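Tivico open day in Hillmont – my review of the tabletop simulator

I went on Saturday to the open day at Tivico in Hillmont. The drive from Nunarstead took longer than I planned, so I missed the first talk and came directly to the simulator room. They have 30 seats there and all were taken, so I stood at the back until the break.

The demonstration was led by Hertta Nieminen. She showed the kitchen table task, with one hanging arm and ordinary things like mugs, plates and a banana.
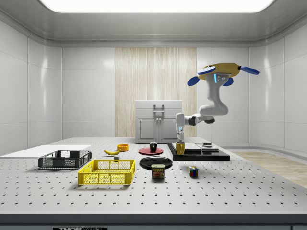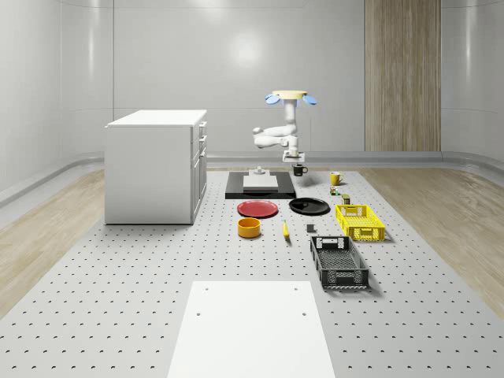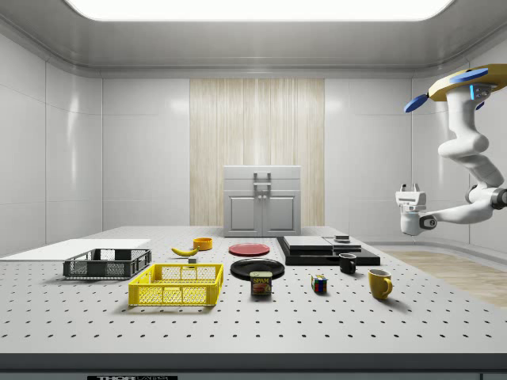

All three are from the simulator, same room and same arm.

What I liked first is how easy it is to change the point of view. Hertta did it with two keys, and the picture followed without any waiting. I teach automation at a vocational school, and my students lose patience quickly when a program is slow. The soft shadows under the objects also help a lot when you must judge the height of the gripper.

The controls are less good. You can drive the arm with a normal game controller, but turning the wrist is on the same stick as moving up and down, and I mixed them up many times. Kojo Lamptey, who was helping visitors at the second desk, told me that the buttons can be changed in a settings file. I would prefer a menu for this.

The price is 245 dollars for one seat per year, and the school package starts from 19 seats. For us this is too many – I have 12 students in the biggest group. The older Hinrichs program that we use now is cheaper, but its rooms look very poor and it has no hanging arm at all.

I give four stars out of five. The missing star is for the controls and for the manual, which is at the moment only a list of commands. If you want to try it yourself, come before lunch, when the line at the second desk is still short. Parking is behind the building and it is free.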